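Finger pads on PC teardown cell: how do you keep them straight?

Asked by benchrat_dim in Cells and Fixtures

Hi all! We have a small cell at Nondetby that takes graphics cards, CPUs and drive caddies out of old workstations and parks them on a gray printed board. It's the most fun machine I've ever looked after, but after a few shifts the two fingers stop meeting evenly and the cards tilt on the way to the holder. I've retightened the screws twice. Do I need new fingers, or is it my setup?
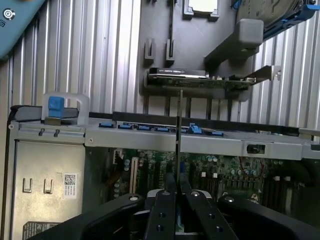
Page last changed: January, 14 replies and edits merged

2 answers

Thitima Pongsiri

Great project! I'd try the setup before buying anything. Home the gripper, close it gently on a flat steel shim and look at the gap from the side. If it's wider at the tips, loosen the finger screws half a turn, let the shim pull both fingers parallel, then snug them a little at a time, alternating sides. I do this every 500 cycles on our Kudstead cell and it takes less time than making coffee.

Then re-teach the board! People forget this one. Once the fingers have moved even slightly, every saved position is off by that much, and the CPU pocket will show it first (the card slots are far more forgiving). Come in slowly and stop short of the lip, then jog the rest by hand. 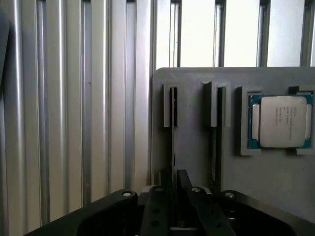
CPU in its pocket, card slots to the left.

Save the new points under a new name so you can go back. I lost a whole evening once by overwriting program 981 with a half-taught one, and I still remember the number.

Also check that the board itself is square to the robot. Printed parts creep when they're clamped hard. Put a square against the face, and if it leans, back off the clamps and shim the foot.

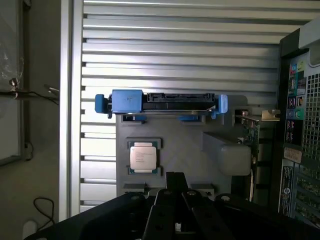 After that, run the arm empty through the full sequence at low speed, caddy first. If the tilt comes back within a day, swap the screws and use a drop of medium threadlocker. I love how steady ours has been since I started doing that.

bistus_fan

had the same thing, was the cable pulling on the wrist. give it more slack. also Dimitriou sells a finger kit, part 3959 I think, check first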